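Slide 6 – Washing at home

Keep this part short. Most people in the Jollville group wash bedding too hot and too often. Ask for a show of hands, then give the advice: read the label first, half-fill the drum, dry flat if there's room. 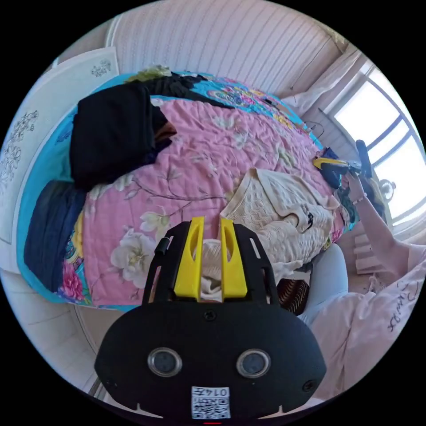 Slide 7: floral quilt with a patterned turquoise border.

Bright borders can bleed. Test a corner with a damp white cloth before the first wash. Pause for questions, then go on to storage and the 19 replies from Olent.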